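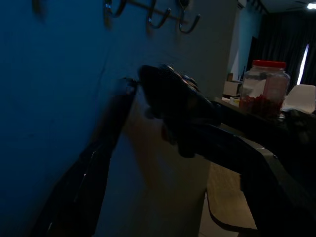 Help Wanted: Part-Time Room Organizer at Vudgate

Hi there! I'm Reiko, and I run the day-to-day at Vudgate, a shared craft and sewing studio on the second floor of the old Hovland building. We have one big room, one back room, 401 members on the list (not all at once, thank goodness) and far more stuff than places to put it. I'm looking for one person to come in and get our storage working again.

The job started, in my head anyway, with the hooks. We have a row of metal ones up on the blue wall, and for the longest time they were where everybody put everything: aprons, tote bags, the good scissors on their ribbon, somebody's rain jacket from August. I took everything down over the winter and told people we'd start fresh. Since then the aprons have been living on chair backs and I have been getting emails.

So, first task: the hooks! I'd love for you to figure out what belongs on them, what doesn't, and whether we need a second row lower down for our shorter members (I'm one of them). I'm open to labels. I'm open to colored tape. I am not open to a sign with more than ten words on it, we've tried that and people just hang things over the sign.

After that it gets bigger. Past the wall there's the darker part of the studio with the furniture and containers, and that needs a proper going-through. Some containers have lids that belong to other containers. Fabric is mixed in with yarn, yarn is mixed in with extension cords, and last month I found a full set of knitting needles inside a coffee can marked BUTTONS. If reading that gave you a little thrill, please apply.

What you'd be doing

Sorting shared supplies and deciding with me what stays and what goes
Setting up homes for aprons, bags and hand tools so members can put them back without asking
Emptying, wiping out and relabeling containers
Moving small furniture (Yoshinori Arai, our building guy, will help with anything heavy, so please don't be a hero)
Wiping down and touching up the walls, including the blue one. I have leftover paint
Packing up donations for Plekow, the thrift shop two blocks over

What I'm hoping for

You don't need a resume full of organizing jobs. If you've run a stockroom, kept a classroom in order or raised a bunch of kids in a small apartment, that all counts with me. You should be okay on a step stool and able to carry a full bin across a room. Knowing a little about sewing helps, mostly so you can tell a bobbin from a spool, but I can teach you that in an afternoon.

Please be kind about other people's things. We have members who have been coming for years and they get attached, and a torn-up box of scraps can turn out to be somebody's wedding quilt. When in doubt, it goes on my desk and I make the phone call.

Hours and pay

It's 4 hours a day, three days a week, mornings preferred since the classes fill up the room after lunch. I'm planning on eight weeks, with a good chance of a few hours a month after that to keep things from sliding back. There's a flat payment of 816 dollars every two weeks. You also get free studio time while you're working with us, and a locker (Trirwood brand, a bit dented, locks fine).

Coffee is included. So is the radio, but the station gets decided by whoever arrives first.

How to apply

Write me a note and drop it in the Vudgate mailbox, number 1174, in the downstairs lobby, or hand it to me in person if you catch me. Tell me who you are, which mornings you can do, and about one messy space you've sorted out. A closet is fine, a garage is great! No need for a formal cover letter, and please don't spend money on fancy paper.

Applications are open until 2/27/23. I'll call everybody back either way, and I'll ask a few people to come by for a walk through the studio so you can see the whole thing before you say yes. Wear shoes you don't mind getting dusty.

Reiko Kuroda
Vudgate Studio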